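Laundry Service Extends Robot Handling to Second Shift at Ullavham

The textile care department at the Ullavham residential campus has extended its use of robotic laundry handling to the evening shift, following a trial that began in the small-load room last spring. The change took effect in December and applies to residents' personal clothing only. Bed linen and towels continue to go to the central plant at Quintana under the existing contract.

The department washes, dries and returns clothing for the residents of four houses. Personal items are kept apart from one another throughout, so the work is done in many small loads on household-size machines. Each load has to be lifted out of a basket, checked, put in, taken out and moved on. Until the trial, all of this was done by hand, and much of it close to the floor.

Marcus Castellanos, head of facility services, said the department had looked first at raising the machines on plinths. That work was completed in the larger room. In the small-load room the water and drain connections could not be moved without closing the room for several weeks, and the department applied instead for a place in the Medis equipment program, through which the two-armed robots were supplied.

"We had a room where people were bending all day, and a building that did not let us change the room," Mr. Castellanos said. "The request came from the staff. They had been asking for something to be done there for a long time."

The robots are used for transfers between basket and machine. Selecting the wash program, dosing detergent and treating stains remain with the laundry attendants, as does the inspection of each item for care labels, name tags and things left in pockets. An attendant is present in the room whenever a robot is working and can stop it from a button by the door or from a handheld unit.
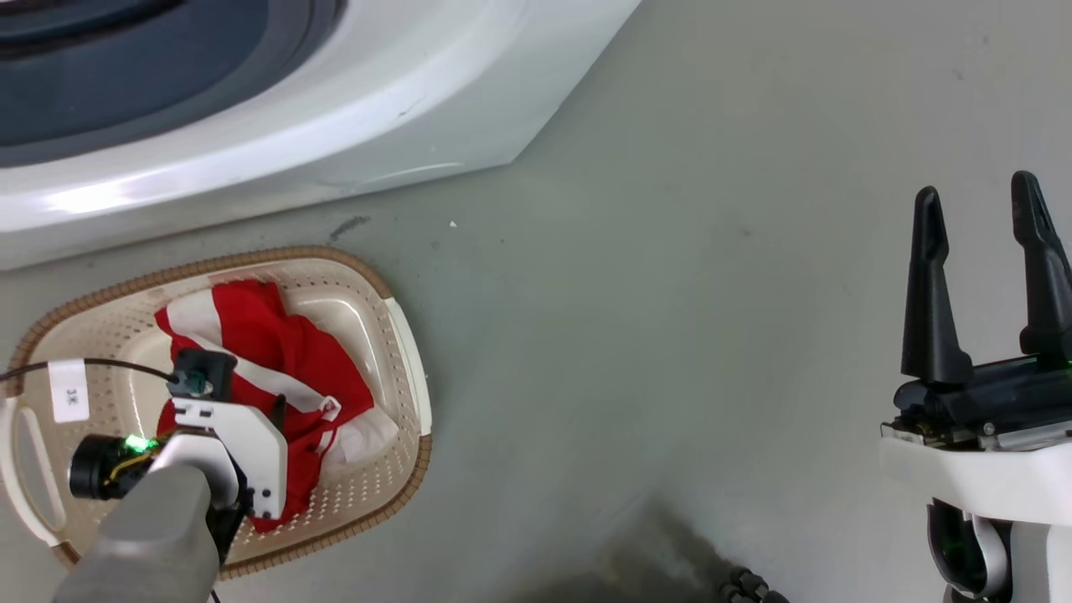
Page last updated: December, 4:22 p.m. | Facility Services

A robot working from a basket on the floor takes hold of clothing with the gripper on one arm, with the other arm free to assist. Bunched garments are the slowest part of the job. Sleeves and straps tangle, and a robot may lift two items where one was intended. Attendants have been asked to shake out heavy pieces before they go into the basket and to keep delicate items, including anything with hooks or beading, out of the robot loads altogether. These are still washed in mesh bags and handled by staff.

Clyde Ruiz-Ortega, who supervises the evening shift, said the pace of the room had changed more than the amount of work. A robot takes longer than an experienced attendant to empty a basket. It can, however, be left to continue while the attendant folds, mends or takes finished clothing back to the houses. Before the change, evening staff often put off folding until the last hour of the shift, and clothing was sometimes returned the following morning.

"I would not call it fast," Mr. Ruiz-Ortega said. "You stop watching it after a week or so and get on with your own table. What I notice is that the folding is finished when we go home."

No positions have been removed as a result of the change, and the department has stated that none will be during the current staffing period. Job descriptions for laundry attendants have been revised. They now include starting and stopping the equipment, clearing a dropped or caught item, wiping down the grippers between loads, and recording faults in the shift log. A pay supplement for these duties was agreed with staff representatives and is paid to all attendants who have completed the training, whether or not they are assigned to the small-load room on a given shift.

The training lasts four hours and is given on site during paid time. It has been completed by 22 employees to date. Abdelkrim Badawi, who represents laundry and kitchen staff in the joint working conditions group, said the representatives had asked for two conditions before agreeing to the evening extension. The first was that no attendant should be left alone in the building with the equipment running. The second was that fault records should not be used to assess individual employees.

Both conditions were accepted and are set out in the revised room instructions. Mr. Badawi said that some colleagues remained uneasy about the arrangement, particularly those who had worked in the small-load room for many years and had their own order of doing things. They may ask to be placed in the larger room, and three have done so.

Ineke Van Leeuwen, occupational health adviser, has followed the trial through staff interviews and a short questionnaire. Roughly 60 percent of those who replied said they had less back or shoulder discomfort at the end of a shift than before. Ms. Van Leeuwen said the result should be read with care, as the group was small and the larger room had been refitted during the same period. Several employees also reported that they now stood still for longer at the folding tables. Padded mats have been ordered, and the height of the tables will be reviewed.

Residents and relatives were informed of the change by letter. The marking of clothing is unchanged, and missing items should be reported to the house office as before. Residents who prefer that their clothing be handled by staff only may say so at the house office, and a note will be added to their laundry card. No reason needs to be given.

A further review is planned before any decision is made on the remaining machines. It will cover noise in the evening hours, the number of stops caused by caught garments, and whether the Pledgate annex, where laundry is still carried down a flight of stairs, could be included. Mr. Castellanos said the stairs would have to be dealt with first.

Questions about the equipment or the revised room instructions may be directed to Oluwaseun Isah, laundry coordinator, at the facility services desk. Employees who have not yet attended the training should arrange a time with their shift supervisor.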